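家庭寝室における竹タイル敷物の夏季温熱特性に関する測定

生活環境工学実習 最終報告書
提出日 2021年8月20日
報告者 ジェリコ・ナバロ

1. 背景と目的

夏季の就寝時に、シーツの上または下に竹や藺草の敷物を用いる習慣は東アジアの広い地域に見られる。敷物が涼しく感じられる理由としては、材料自体の熱的性質、表面の凹凸による接触面積の減少、タイル間の目地を通じた通気などが挙げられるが、家庭で使われている状態でこれらを分けて調べた例は、実習の文献調査の範囲では見つからなかった。

本報告では、小片を格子状に連結した竹タイル敷物を対象に、綿シーツのみの条件と比較して、寝床面の温度および湿度がどのように変化するかを測定した。実験室の恒温槽ではなく、実際の寝室に近い環境での値を得ることを目的とする。快適性そのものの評価は対象外とし、物理量の測定に限定した。

2. 敷物の構造と分類

市販の竹製敷物は、構造から大きく二つに分けられる。一つは細く割いた竹ひごを糸で平行に綴ったもの、もう一つは矩形の小片に穴をあけ、紐で縦横に連結したものである。前者は一方向にしか巻けないが薄く軽い。後者は縦横両方向に曲がり、マットレスの沈み込みに追従しやすい反面、単位面積あたりの質量が大きい。本報告では後者を「タイル型」と呼ぶ。

タイル型では小片と小片の間に目地が生じる。目地の部分では身体と敷物が直接には接触せず、下層のシーツまたはマットレスとの間に空気の通路ができる。体重がかかると敷物は沈み、目地の幅は荷重の分布に応じて変わる。仰臥位では腰部と肩部に荷重が集中するため、目地の通気効果は部位によって異なると予想した。

敷物の使用時には、マットレスにシーツをかけ、その上に敷物を重ねる方法が一般的である。敷物がマットレスより小さい場合、端部にはシーツが露出し、同じ寝床の中に熱的性質の異なる二つの面が並ぶ。

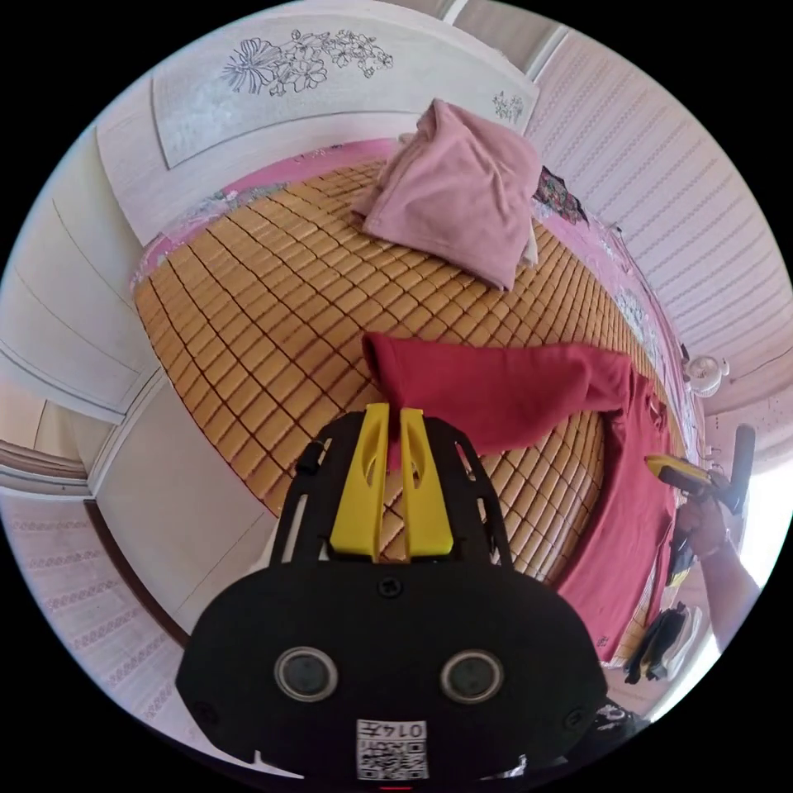 図1 ベッド上のタイル型敷物と、奥および右の縁に出た花柄シーツ。撮影:報告者

この端部の境界は、本測定の比較にも利用した。すなわち、同一の寝床で敷物の上とシーツの上の両方に測定点を設けることにより、室温や気流の違いによる影響を小さくできる。ただし端部はマットレス中央に比べて側方への放熱が大きく、中央部の値をそのまま比較することはできない。この点は5章で再度述べる。

3. 測定方法

3.1 測定場所

測定はオサリ地区の集合住宅の一室で行った。部屋は北向きで、窓は一か所である。測定中は窓を閉め、空調の設定温度を固定し、扇風機は使用しなかった。カーテンも閉じ、直射日光の影響を除いた。

3.2 試料

敷物はカオ製のタイル型を用いた。購入後に固く絞った布で表面を拭き、室内で陰干ししてから使用した。比較用のシーツは綿の平織で、洗濯により糊を落としたものを用いた。マットレスは両条件で共通とし、条件を切り替えるたびに室温に戻るまで放置した。

3.3 発熱体

人体の代わりに、温水を循環させた平板状の発熱体を置いた。発熱体の下面には薄い綿布を張り、寝衣に相当する層とした。発熱体の上には砂袋を載せ、接触圧が一定になるようにした。荷重の異なる部位を模擬するため、砂袋の量を変えた3段階の条件を設定し、軽いものから順に条件A、条件B、条件Cとした。

3.4 センサと記録

温湿度センサはブルルヴォ製の小型品を4個用い、発熱体直下、敷物の目地直上、敷物とシーツの間、および敷物端部の外側のシーツ面に配置した。シーツのみの条件では、対応する位置に同じセンサを置いた。記録にはブレルコフ製のデータロガーを用いた。全条件を通じて有効な記録は538点であり、このうち発熱体の設置直後の過渡的な値は、定常値の計算から除外した。

センサの個体差は、測定前に全数を同じ容器に入れて比較し、差分を補正値として各記録から差し引いた。補正後の残差は、製造者の示す精度の範囲内であった。

4. 結果

4.1 温度

発熱体直下の温度は、敷物条件とシーツ条件のいずれでも時間とともに上昇し、その後ほぼ一定となった。敷物条件では立ち上がりが緩やかで、同じ経過時間で比べると、初期の温度はシーツ条件より低かった。定常に達した後の差は初期より小さく、条件Cでは両者の差がセンサの精度に近い値まで縮小した。

この傾向は、竹タイルの熱容量が初期の温度上昇を抑える一方、十分に時間が経過するとその効果が失われることを示唆する。就寝直後に涼しく感じるという一般的な感想とは矛盾しない。

4.2 湿度

発熱体の下面に張った綿布に一定量の水を含ませ、発汗を模擬した測定も行った。水量は、試験布の単位面積あたり1平方メートル換算で400グラムとした。敷物条件では、発熱体直下の相対湿度のピークがシーツ条件より低く、低下も早かった。目地直上のセンサでは低下がさらに早く、水蒸気が目地を通じて側方に移動したと考えられる。

一方、敷物とシーツの間に置いたセンサでは、相対湿度が高い状態が長く続いた。敷物の下に移動した水分が、シーツに吸収された後も残っているためと推定する。

4.3 荷重の影響

荷重を増やすと、温度と湿度のいずれについても敷物の効果は小さくなった。条件Cの終了後に敷物を確認したところ、発熱体の縁に沿って小片が傾き、隣の小片と接していた。目地が狭まり、通気が妨げられた可能性がある。

5. 考察

以上の結果から、タイル型敷物の効果は時間の異なる二つの現象に分けて扱うのが適当である。第一は接触直後の吸熱で、主に材料の熱容量と熱伝導率に依存する。第二は目地を通じた水蒸気の移動で、荷重と発汗量に依存し、長時間にわたり持続する。商品の説明では両者が区別されずに「冷感」と表記されることが多いが、測定方法も影響因子も異なる。

敷物の下に水分が残る点は、衛生面で注意を要する。表面が乾いていても下のシーツには水分が保持されている場合があり、敷物を敷いたままにすると乾燥が遅れる。起床後に敷物を持ち上げ、シーツを外気にさらすことが望ましい。乾燥に要する時間は今回測定していない。

端部のセンサについては、シーツ条件でも中央部より低い温度が記録された。側方への放熱によるものと考え、敷物の有無による差の評価には用いなかった。当初計画では端部の値を対照として扱う予定であったが、3月の予備測定でこの偏りが確認されたため、シーツのみの条件を別途設ける方法に変更した。

測定上の主な制約は次のとおりである。
・発熱体は平板であり、身体の曲面や寝返りを再現していない。
・敷物は一製品のみで、小片の寸法や連結方法による差は不明である。
・室内の気流を測定していない。

寝返りの影響は特に大きいと考えられる。寝返りによって身体が未接触の面に移れば、接触直後の吸熱が再び生じる。静置した発熱体による今回の定常値は、実際の就寝時における敷物の効果を過小に見積もっている可能性がある。発熱体を一定間隔で移動させる測定を行えば、この点を確認できる。

6. まとめ

タイル型竹敷物は、接触初期の温度上昇を緩和し、発汗模擬時の相対湿度を低下させた。いずれの効果も荷重の増加に伴って減少した。敷物下のシーツには水分が残留しやすい。

付記

データロガーは実習室の備品を借用した。記録の原本は表計算形式で提出済みである。補正前の値を参照する場合は、2枚目のシートにある補正値を加算すること。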